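Demonstration Group, Hillwood site
Minutes of the January meeting, 2:00 p.m.

1. Progress
The group has recorded 897 demonstrations of the desk tidying task out of a target of 1,196. Of these, 600 were done by hand in the booth and the rest by remote control. Utcombe has asked for the remaining files in one delivery.

2. Instruction sheets
The sheet for "Organize Scattered Items on the Desk" stays in use. The wording under the task goal will be made shorter. Small items are to be picked up one at a time.

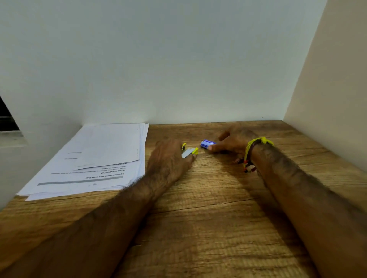 Question from the floor: Do remote control runs have to follow the same order of steps as the hand runs?
Reply: The order can differ, as long as the start layout and the end layout match the sheet.

3. Remote control station
The Testik controller lags when both arms move together. Kubíček will send a replacement cable. Until it is fitted, operators will move one arm at a time and note this in the log.

4. File review
317 hand runs are still unchecked. Runs with a dropped item are kept and tagged, not deleted.

5. Next meeting
February, same room, 2:00 p.m. Closed at 2:50 p.m.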